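Home | Notebook | Parts list | Fault log | Contact

Bench notebook, September. Bouquet task, two arms, Lanska build

Right arm stopped again at 2:12. Protective stop, joint torque, no warning before it. Third one on this build. Cleared it from the pendant, re-homed, then it dropped into the same stop on the next close. So not a one-off.

Pulled the log with Firouzeh. Gripper is set to 64 percent force, that's what the sheet says. Controller had it at 100. Somebody's restore from the old Remov profile overwrote it, no check on load. Also the width: we close to one fixed value and that was tuned on a single stem.
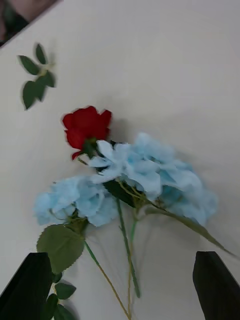
Fixed close width is the real problem I think. One stem, fine. Bundle it and the number means nothing. With the rose and both hydrangeas between the fingers you get three stems, and the rose one is thicker than the others, crossing behind one of them. Close to the single-stem width on that and the motor just pushes untill something trips. Needs to close on current with a limit, not on position.

Touran wants the limit in the controller and not in our script. Agree. Script can die, controller wont.
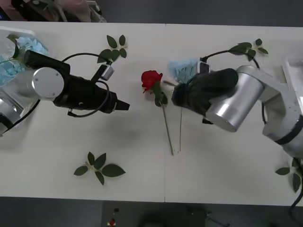
Second thing, cables. The loop on the arms has too much slack for wrist rotations past the taught poses. Havent seen a snag. Still dont like it. Lợi to re-clip and re-run the sweep at low speed, e-stop in hand, no one reaching over the table while its live.

To do:
- force back to 64, lock the profile
- delete Remov restore file!!
- current limit, ask Touran for value
- separation check between arms, margin is 2 cm in the config, too small

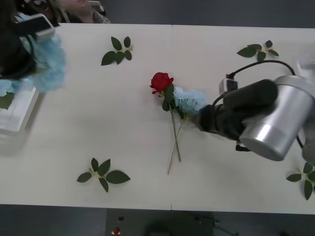

Margin goes up to 12 for now. Slower cycle, fine. Esmaeil has the Ulside people coming and wants it running, told him not before the sweep is done adn signed.

Comments

Elvira Cuervo: 2 cm was mine, from the sim. Sorry. Never meant for hardware.

Lợi Ngô: Re-clipped left. Right needs a longer sleeve, ordered.

Esmaeil Soltani: ok but can we get a time for the sweep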